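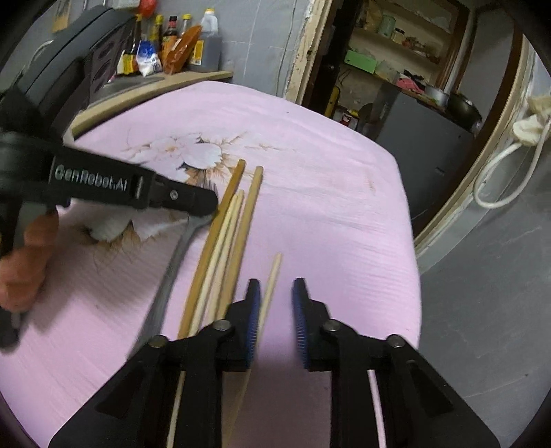 Mabli Sayce wrote that thin round things were what finally sold her on ribbed pads: the smooth ones she had before let a chopstick roll every time she closed on it, and she would like to know whether the blue set fits the older Zandard frame. It does, with the same fixings. Darius Pärn asked whether one pair will do for cutlery as well. We think so, though a flat metal handle lying on cloth is harder to get under than a chopstick, and you may want the narrow tips for that.

Zandard hand-held gripper, ribbed pads

A two-finger gripper for recording pick-and-place work by hand. You hold it, the jaws follow your grip, and the camera looks forward over the fingers. The fingers are black with narrow upright tips, and each has a ribbed blue pad on its inner face.

Order code: 794
Supplied as: single unit, or as a pair for two-handed work
Pads: ribbed, blue, replaceable
Spare pads: sold in packs of 2

Choosing between the pads

We stock three types. The ribbed pad is the one most people should start with. It suits chopsticks, pens, spoons and anything else long and thin. The Brernum flat pad is softer and kinder to packets and fruit, but it wears faster. The Lacson pad is stiff and good for boxes, and we would not use it on anything round.

If you are comparing pads, change one thing at a time and keep the same cloth on the table. A loose tablecloth creases and moves with the object, and a pad that does well on a bare worktop can do badly on fabric. Carys Powell ran 2,708 picks for us in April, all on cloth, and the ribbed pads needed the fewest second attempts.

Using two together

With a pair, let one hand steady the bundle and the other pick from it. Go in from different sides so the arms don't meet over the work – the wide part of the linkage takes up more room than you expect. Open the jaws fully before you lower them.

Care

Wipe the pads with a damp cloth. Check the pivot screws before each session and nip them up by hand, no tighter. Do not oil the linkages.

Fits: Zandard frames old and new. Does not fit Gondau arms without the adaptor plate, sold separately.

Questions about fitting go to Lleucu Edwards at the parts desk, mornings only.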